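Lestley Community Boards > News and Current Affairs > Abroad

Thread: Vulau landslip, has anyone heard from people out there?

hollybank_jean
Sep 1, 2024
Hello all. I hope this is the right part of the board, please move it if not. Many of you will have seen on the news this morning that the hillside above Vulau came down in the night after all that rain, and that the road up the valley is gone in two places. I'm asking because the Lestley walking group has a party staying up there, and my sister-in-law is with them. There are 12 of them altogether. She sent a message at teatime the day before to say they'd had a lovely soup and the rain was hammering on the roof, and I've had nothing since. I know the phones will be down and I'm telling myself that's all it is, but I've made four cups of tea and not drunk one, so I thought I'd ask here. Has anybody had word from anyone in the group, or from the village itself?

Mosberg Mick
Oh Jean, I'm so sorry, what a horrible wait for you. I haven't heard anything directly, but my neighbour's lad was in that valley in May and he says the guesthouses are mostly on the far side of the river from the slope that came down. I don't want to promise anything on the strength of that, but it did cheer me up a bit when he said it and I hope it does the same for you. He also says you can never get a signal there at the best of times, you have to walk up past the church and stand on a wall.

tansy_and_rue
The radio said 264 people have been moved into the school and the sports hall in the next town down. They didn't give nationalities. If your sister-in-law is among them she'll probably be queueing for the one telephone with everybody else. Thinking of you.

northgate_pete
I've just read on another site that there are 200 missing. Not wanting to frighten anyone but I think people ought to know how serious it is.

Mosberg Mick
Pete, where did that come from? I've been looking all morning and can't find it anywhere that gives a source.

northgate_pete
Somebody posted it under a video. It had a lot of likes.

tansy_and_rue
Well that isn't a source, is it, love. Jean is sitting at home waiting for news of her family. I do think we could stick to what's been given out by the people who are there.

northgate_pete
I take the point about Jean, and I'm sorry if I've upset you, Jean. But I'd say this in my defence, the official people are always behind. When we had the floods at Mosberg the council was still saying "some surface water" when my brother had it up to his second stair. If we'd all waited for the official word we'd have lost the car as well. So I don't think it's wrong to pass things on as long as you say where you got them.

Roxana Nedelcu
Hello everyone, I don't post much but I read every day. I grew up two valleys over from Vulau and my aunt still lives there, and I got through to her on the landline an hour ago. She has power and she is well, only cross because the baker can't get up. She says the lower half of the village is standing. The slope took the old sawmill and some houses behind it, and the people from those houses had mostly been told to leave in the evening because the stream had gone brown. Mostly, she said, and she didn't know more than that. The village has 2,936 people on paper but a great many of those work away, so please be careful with any number of missing that is made by taking one figure from another. Half of my own cousins would be missing by that method and they are in Germany.

Jean, what is the name of the place where they are staying? My aunt knows everybody.

hollybank_jean
Roxana, thank you, you don't know what it means to have somebody who can just ring up. It's Pension Živković, I've got the booking sheet in front of me. And Pete, no harm done, I know you meant well.

Roxana Nedelcu
I know it! It is on the good side of the river, beside the petrol station, with a balcony full of geraniums. I will ring her again, but she goes to bed for two hours after lunch and will not answer for anything, landslip or no landslip, so please be patient with me.

Spyros Todorova
While we wait, a practical suggestion from someone who has been on the other end of this (I was stuck for three days after the forest fires, when I lived abroad). Jean, do ring the Foreign Office number if you haven't, even if you have to hold for ages. Have her full name, date of birth and passport number if you've got it, and the name of the pension spelled out. Also ask each family in the group to nominate one person to ring, so that they don't get 12 households all asking the same thing. And don't keep ringing her mobile. If she's got any battery left she'll want it for when there's a signal.

For anyone wanting to do something with their hands, I'm clearing out the garage for the collection at the church hall, which is going ahead for the Vulau appeal. I've got bedding, two camping stoves, and several of these going spare if they're any use to anybody for packing or for the stall:
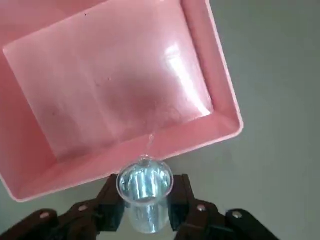
Pink plastic tray, free to collect from Lestley

tansy_and_rue
I'll have a couple of trays please Spyros, I'm doing the cake table. Lovely colour.

Mosberg Mick
Is it wise to send bedding? I'm asking because I helped with a collection years ago and we were told very firmly afterwards that money was what they wanted, and that the blankets had sat at a depot until the spring. I'd hate to see people's kindness go to waste. I'm putting twenty pounds in and keeping my sleeping bag.

Spyros Todorova
I go back and forth on it, Mick. When I was in that gymnasium with everyone else, it was somebody's old tartan blanket that got me through the first night, and I've still got it. But that came from the next village along and hadn't had to cross a continent. Perhaps we sell the bedding at the stall and send what it makes. I'll put it to the vicar.

northgate_pete
For once I agree with Mick. Money every time. I'll do the car park if you're short of a hand.

hollybank_jean
Got through to the Foreign Office after fifty minutes. A very kind young woman took everything down and said they have a list coming from the school but it's handwritten and being typed up. She read the pension's name back to me letter by letter, so thank you Spyros for telling me to have it ready. I've drunk a cup of tea at last and eaten some toast.

Roxana Nedelcu
Jean, my aunt is awake! She spoke to the wife at the petrol station. Pension Živković is not damaged. The English walkers were taken out this morning on the back of a farm lorry with their rucksacks, all of them together, down to the school. She did not see your sister-in-law herself so I can't give you a name, but she was told that all the English were on it and that one lady was carrying a geranium in a pot.

hollybank_jean
That'll be her. Oh, that will be her, she can't leave a plant behind, she brought a fig home from Wales on her lap. I'm having a little cry now. I won't properly settle till I hear her voice, but thank you, thank you, and please thank your aunt.

Mosberg Mick
Best thing I've read all day. Let us know when she rings, Jean, whatever time it is. And Roxana, I hope they get news soon of the families by the sawmill.

Roxana Nedelcu
Thank you Mick. They are still digging there. My aunt has gone down with bread she made herself, as the baker can't come. I will write again when I have spoken to her this evening.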